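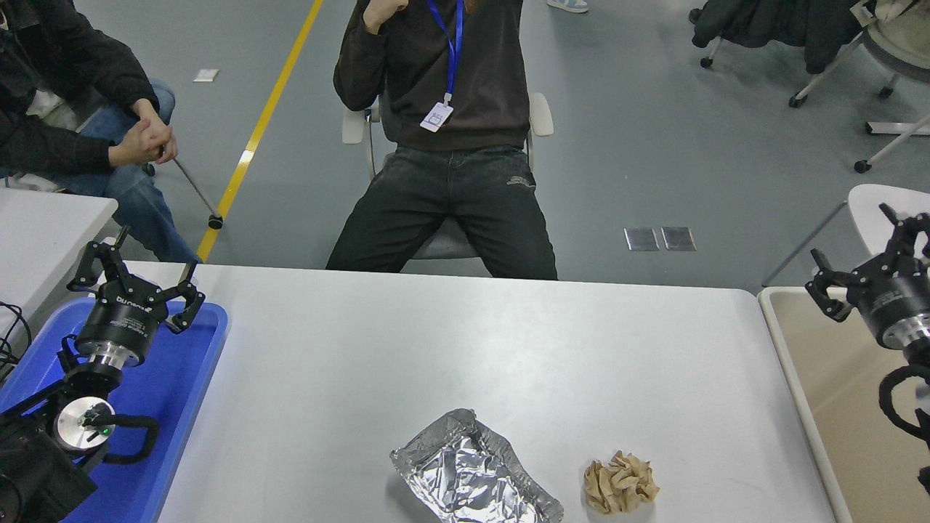 Crumpled foil and tan paper on a white table. Both still have some use in them.

My grandmother kept a drawer for foil. It was the second one down, under the forks, and it held sheets she had smoothed with the back of a spoon and folded into squares, and in September, when the baking started up again after the heat, she would take them out one by one and look them over like a woman choosing a scarf. I thought this was funny until I had a kitchen of my own and started paying for foil myself.

So I would like to say a few kind words for things that have been crumpled once. We throw them out so quickly! A sheet goes over a bowl of rice for an evening, comes off with a wrinkle or two, and into the bin it goes, along with the paper that came wrapped around something in a box. I did this for years without a thought. Then last spring I bought a new roll of Liker foil, 100 feet of it, and decided (mostly out of stubbornness) to write the date on the box and see how long I could make it last. It lasted 63 days, and I bake a good deal, and I feed people who take leftovers home.

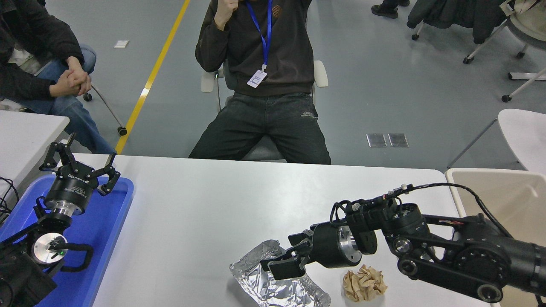 Foil has the better memory of the two, I think, and paper has the better temper. Once you have pushed a piece of foil into a shape it means to stay there, and you can spend a whole evening with a spoon and still find every crease. Paper gives a little. A wad of tan paper like the one lying there beside the foil, all soft folds, is just the thing for stuffing into the toe of a boot or tucking around a teapot before a move, and for that job I would choose it over a nice flat sheet every time. Foil with its wrinkles left in is good for scrubbing a grill, or for lining a small pan where looks don't matter.

I know the argument against all this. A friend put it to me over coffee at Nedelcu, the bakery on my corner, where they wrap every loaf in tan paper and I bring home more of it than I can decently use. She said a drawer full of saved scraps is only clutter with a good conscience. She has a point, and I have been in houses where the drawer no longer closes. Mine gets emptied when it sticks, and anything greasy or torn never goes in to begin with.

But I do wish we would look at a thing a second time before letting it go. It takes a moment, and you can do it while the kettle boils. My own drawer is the second one down, under the forks, and there is a spoon in it.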